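The Matter of Article 39

Statement of the Registrar, Office of Unclaimed Articles, Clillov

The Office of Unclaimed Articles receives objects left on the Hundden line, in the waiting rooms at Jetbridge, and in the public rooms of the Rissanen Hotel, with which the Office has a standing agreement. Articles are held for 85 days. At the end of that period they pass to the monthly sale, unless a claim has been entered, in which case they are held until the claim is decided. A storage charge of 70 cents per day applies from the tenth day. The Registrar may waive the charge and has done so on few occasions.

The following statement has been prepared at the request of the Deputy Director, who asked why Article 39 was not sold in February with the other articles of its quarter, and why no storage charge was collected.

Article 39 was received on 12/5/18 from the conductor of the late train. It was entered in the book as one pouch, black, flat, with a pattern of thin white lines forming small squares, and one white label, printing faint. The entry is in my hand. Under "Contents" I wrote "None found." Under "Condition" I wrote "Fair." The conductor stated that the pouch had been lying on the seat nearest the door of the second carriage, and that he had asked the passengers on the platform whether it belonged to any of them. They had said no. He signed the book and left.

Two claims were subsequently entered, the first by Mr. Lauri Kettunen, on the Friday of the same week. Mr. Kettunen gave his occupation as a tuner of pianos, retired, and his address as the upper floor of a house on the Jetbridge road. He described the article before it was shown to him, as the rules require. His description was correct in all particulars, including the label, which he said had once given washing instructions. He was asked what the pouch had been used for. He replied that it had been used for sheet music, folded in half, and that his wife had disapproved of the folding.

The second claim was entered on the following Tuesday by Mr. Thodoris Tsakiris, a night porter at the Rissanen. He also described the article before it was shown to him. He also mentioned the label. He said that it had carried the name of the shop. He had used the pouch for train tickets, all of which he had kept, and he wished to know where the tickets were. He was informed that no contents had been found. He sat down for some time on the chair provided for the public and then asked to have his claim entered regardless.

Both men were told that a claim had been made by another party. Neither was told the name of the other party. Both asked, and in both cases the rule was read aloud.

It is the practice of the Office to settle competing claims by correspondence. Each claimant is sent the standard form, which asks where the article was acquired, in what year, at what price, and whether any mark or repair is known to the owner. Mr. Kettunen returned his form within the week. He had written that the pouch was a gift, that he did not know the price and would not have asked, and that there was a repair to the lining at one corner, done in gray thread by his wife, Aino, in the year before her death. Mr. Tsakiris returned his form after two reminders. He had written that the pouch was bought by his brother at a market, that his brother had overpaid, and that there was a repair to the lining at one corner. He did not know who had made it. He had always supposed it was there when it was bought.

I opened the pouch and examined the lining under the lamp. There was a repair at one corner. The thread was gray.

The Deputy Director has asked whether at this stage the matter ought to have been referred upward. The rule states that a claim shall be referred when the Registrar is unable to distinguish between the parties. I did not consider that I was unable. I considered that I had not yet asked a sufficient number of questions, and I wrote to both men inviting them to attend the examination room in person, at separate hours.

The examination room is on the north side of the building. It is used for the sorting of articles and for interviews, and for the preparation of the monthly sale. There is a work table at the front and a second table, raised, along the window, where articles awaiting a decision are kept in a row. The staff are instructed to keep the row in order of receipt. The instruction is not always followed, and in the cold months the order tends to be disturbed by persons who wish to stand near the window and look out at the street.

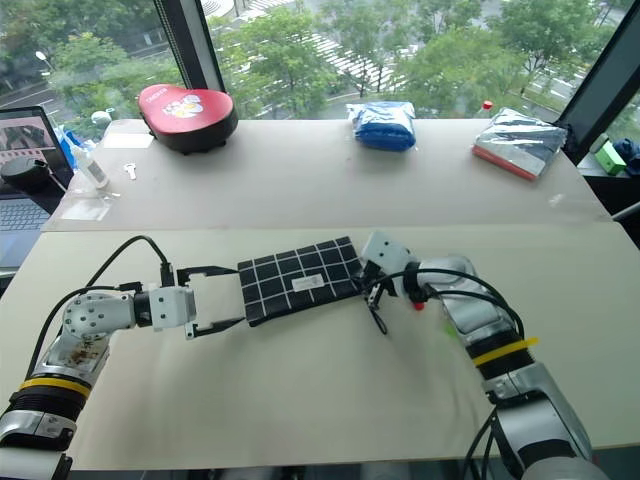
Mr. Kettunen attended at nine in the morning. He had put on a tie. He was asked to say once more how he had come to leave the pouch on the train, and he gave an account which differed in no way from the account on the form. He had been to Hundden to look at a piano for a family he had known for many years. The piano could not be saved. He had told them so, and they had given him coffee, and he had taken the late train home and had slept. He had woken at Jetbridge with the doors open and had got down quickly.

I asked what music had been in the pouch that evening.

He said that there had been none. He no longer carried music. He carried the pouch.

I asked whether he had ever lent it to any person. He considered this for longer than he had considered the other questions. He then said that his wife had lent things. She had lent umbrellas, cake tins, and on one occasion the car. She had not kept a record. Things had gone out of the house and had for the most part come back, and he had learned not to ask after them in the interval, as it caused unpleasantness.

Mr. Tsakiris attended at two in the afternoon, having come directly from his bed. He apologized for his appearance, which was satisfactory. He stated that on the evening in question he had been traveling to work. He had taken out his ticket for the conductor, had put the pouch down beside him, and had left the train at Clillov with the ticket still in his hand. He produced it. It was a valid ticket for the correct date and I made a note of the number.

I asked him about the market. He said that his brother had told him it was a market. His brother had at that time been lodging on the Jetbridge road, in a ground floor room. He had been there two winters. The lady upstairs had been good to him and had given him things for his journey when he went home. It was possible, Mr. Tsakiris said, that his brother had preferred to say he had bought it. His brother did not like to arrive anywhere with something he had been given.

I asked whether he could write to his brother. He said that he could, but that his brother would say it was a market.

I then asked him, outside the form of questions laid down, how the pouch could have been in his possession on the Hundden line if Mr. Kettunen (whom I did not name) had carried it onto the same train on the same evening. He said that he did not know of any other man. He said that there had been an old gentleman asleep across the aisle.

I record here my reasoning at that point, as I have been asked for it. A pouch of this pattern is sold in quantity. It was possible that there were two, that one lady had mended both in the same thread at the same corner, where such linings generally give way, and that she had kept one and parted with the other. In that event one man had left his pouch on the train and the other had lost his elsewhere and was mistaken as to the place. I asked the Hundden depot to search again. I asked the Rissanen to search its porter's room. The depot found a glove. The Rissanen found, behind the radiator, a bundle of train tickets held by a rubber band, which Mr. Tsakiris identified and was permitted to take away. He had removed them from the pouch himself, he now recalled, in order to count them, on a quiet night.

No second pouch was found.

The 85 days expired. The claims being open, Article 39 was properly withheld from the February sale. I draw the Deputy Director's attention to the second paragraph of the rule on retention, which has perhaps not been read in some time.

In the same week I wrote to both claimants in identical terms. I stated that the Office could not establish a sole owner, that it held a reasonable belief that the article had at one time belonged to the household of one party and had at another time passed to the family of the other, and that with their consent I would make their names known to each other. Both consented. Mr. Tsakiris consented by telephone, at an hour when the Office was closed, and left a message with the cleaner.

They came on the same afternoon. Mr. Kettunen arrived first and took the chair by the door. When Mr. Tsakiris came in, Mr. Kettunen looked at him for a while and asked whether he was related to a young man named Stavros, who had lodged downstairs and played the radio. Mr. Tsakiris said that Stavros was his brother, and that he still played it.

The pouch was placed on the table. Neither gentleman picked it up. They discussed the radio, and then the stairs of the house, which Mr. Tsakiris had heard were steep. Mr. Kettunen said that they had been repaired. I withdrew to the outer office, where there was correspondence requiring my attention, and remained there until closing.

The release form is attached. It bears two signatures in the space provided for one. The column headed "Released to" has been left blank at the request of both parties, who informed me that it would be with one of them and then with the other, and that they did not wish to trouble the Office with the dates.

As to the storage charge, I have waived it. If the Deputy Director considers that it should be recovered, I ask to be told from whom, so that the invoice may be correctly addressed.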